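Home | Forums | Printers & Ink | Search | Log in

Print this page | E-mail this thread

Refill toner for the Curkeck 399: is the page count real?

inkmiser_dale
Posted 01/10/2022

Curkeck is selling a refill bottle for the 399 laser and the listing says one bottle gets you the same number of pages as a new cartridge. The seller is Emura Supply. I've been burned by this kind of claim before, so before I hand over money I'd like to hear from somebody who has run a whole bottle through one of these. No links to the seller's own reviews please, I've read them and they all sound like the same guy.

s_halvorsen
I've run one. The page count on the label assumes 5% coverage, like every page count ever printed on a box. If you print shipping labels and the odd letter you may get close. If you print flyers for a living, forget it. Mine started going gray down the left side well before the bottle was supposed to be used up.
- Siv

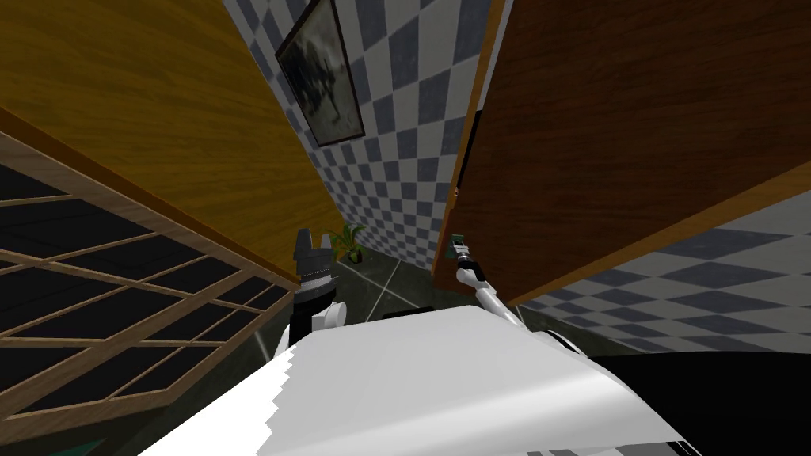

Toner is a powder and it gets everywhere, and that never makes it into the savings chart. I refilled mine in the spare room and spent the evening wiping down furniture. Flat doors are easy enough. Anything like that lattice panel, with slats crossing and all those dark openings between them, is going to hold powder in every corner. Do it in the garage or outside on a still day. And don't use your regular vacuum, the fine stuff goes straight through the filter.

toner_ekene
Sorry, but gray on one side isn't the toner. That's a worn wiper blade or the powder sitting unevenly in the hopper. Did you rock the cartridge after filling? You'd have had the same streak with the expensive stuff.
Ekene Etim

s_halvorsen
I rocked it. I rocked it twice. Then I put in a new Curkeck cartridge and the streak was gone, same printer, same paper, same file. You can call it the wiper if you like, but the wiper is part of the cartridge I was told I could keep refilling, so it's part of the cost.

toner_ekene
Fair point on the cost. I still wouldn't blame the powder. A cartridge can take a couple of refills if the drum is decent and after that you're gambling. Sellers never mention it, agreed.

inkmiser_dale
So the "one bottle equals one cartridge" math leaves out the drum, the blade and the chip. What else is missing?

SuneeP
The waste bin. The old toner that gets scraped off the drum has to go somewhere, and if you don't empty it when you refill, it backs up and dumps on your page. My sister Siriporn runs the copier desk at Saengthong and she won't let anyone bring in a refilled cartridge for that reason. I think she's too strict. I've used Fisadero powder at home for years and had one bad batch.

inkmiser_dale
One bad batch out of how many, though? And did they refund it?

SuneeP
Didn't keep a tally. They refunded the bottle. They didn't refund the cartridge it ruined.

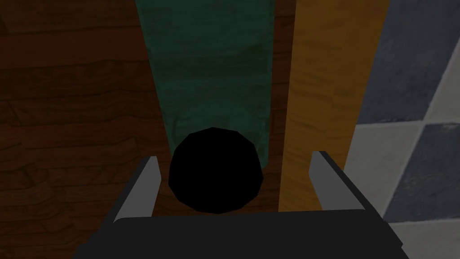 Do I need to replace the chip every time I refill?

On the 399 you do if you want the toner level to read right. The printer keeps going with the old chip, but it'll show empty and nag you on every job. Some people turn the warning off in the menu and go by how the page looks.

thitima_s
I'm the one who answered the chip thing in the other thread too, so I'll add this: check that the chip is for the 399 and not the 101. They look the same in the seller's photo and the 101 chip gives you a cartridge error. I don't believe that mix-up is always an accident, given how hard it is to send one back after the bag's been opened.
Thitima Somboon

toner_ekene
Oh come on, it's a parts bin mistake. They're tiny.

thitima_s
Then they can pay for the return shipping on their tiny mistake.

inkmiser_dale
OK. What I'm getting is that the bottle is cheap, the page count is a best case, and the "100% compatible" badge means it's black and fits in the hole. I'll try one bottle on an old cartridge I was going to toss anyway, with a fresh chip, outside. I'll count the pages off the printer's own log and post the number, good or bad.

s_halvorsen
Print the log before you start. Mine reset itself when I changed the chip and I lost the whole count.

toner_ekene
That one I'll agree with.

Print this page | E-mail this thread

Previous thread | Next thread | Back to Printers & Ink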